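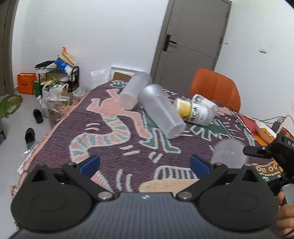
Bevan reckons the rule about resetting the table between runs is far too woolly, and that if five people read it they'll set the thing up five different ways. He wrote as much in the margin of the draft, in green biro, and I've been grumbling about it since lunch because he's right.

So, December, back to the handling rules for the cup work. The draft said "return objects to a varied starting position". I knew what I meant! Oda took it to mean shuffle them about a bit, Raelene took it to mean stand everything back up first, and Manaia had been putting his back more or less where he'd found them. All quite sensible readings, and we've now got 367 runs logged under the old wording with no note of who did which.

New wording, for us to argue over:

Tip or stand the cups however you like, but write down which. Mix the frosted ones with the clear ones. Leave the cloth on, pattern and all, and don't smooth it out between runs.

Both hands on grips before you start the log. Fingers stay behind the pads the whole time it's running. If you need to nudge a cup by hand, stop, nudge, start a new run. (Yes, even for a tiny nudge. I've done it too.)

Cables: keep them out of the reach area. I had a line in about taping them down but Gwendolyn says the tape leaves muck on everything, so it's clips or nothing until somebody finds a better idea.

Food on the table. I'd like it gone during runs, Oda would like to keep her snacks, and we've settled on "not within arm's reach of the cups", which I don't love. Will ask again once everyone's in a better mood.

Still not sure what to do about the old runs. Raelene wants to bin the lot and start clean. I'd sooner tag them "reset unknown" and keep them apart, as we're a long way off the 1,000 we said we'd have and I can't face telling Gwendolyn we're back at nought.

To do: ask Bevan for a version of the nudge rule he'd sign. Print the new sheet bigger. Find out who has the spare clips.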